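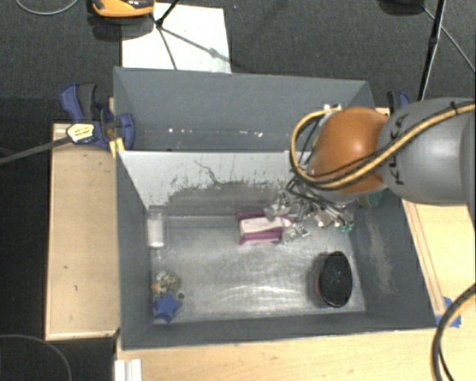 A divided bin is an open-topped storage container whose inside is separated into two or more compartments by upright panels. Divided bins are used in stockrooms, workshops, mail rooms and homes to keep groups of small goods apart while taking up the floor space of a single container. They are also called partitioned bins or, in older catalogs, split totes.

Construction

Most divided bins are rectangular. The walls may be straight or may slope outward toward the rim – sloped walls let empty bins nest, but a fixed divider usually prevents this. Dividers are either molded or welded in place or made as loose panels that slide into slots. Gray is a common color, and the divider is sometimes a lighter shade than the walls. The Rolov pattern, sold mainly to parts dealers, has slots at 5 positions along each long side and comes with 2 panels.

Use

In a two-compartment bin, one side often holds incoming items and the other holds items that have been sorted or checked. One compartment may stand empty for part of the day. Mixed goods of different shapes are normally placed in a single layer, as rounded items tend to roll against the walls and are harder to pick up from the corners. The Tuvine warehouse in Cuautle keeps 555 divided bins in use for returned household goods.

Wear and care

Scuffs and fine scratches collect first on the floor of the bin and on the faces of the divider, where items are dragged or dropped. Long rub marks may also form on sloping walls. Surface wear of this kind does not affect strength, but a cracked divider should be replaced. Bins are emptied, brushed out and wiped with mild soap. Small scraps of paper and packing material gather along the base of the divider and are easily missed.

See also

Fliltent tray
Nesting container
Tote

Last edited 10/5/23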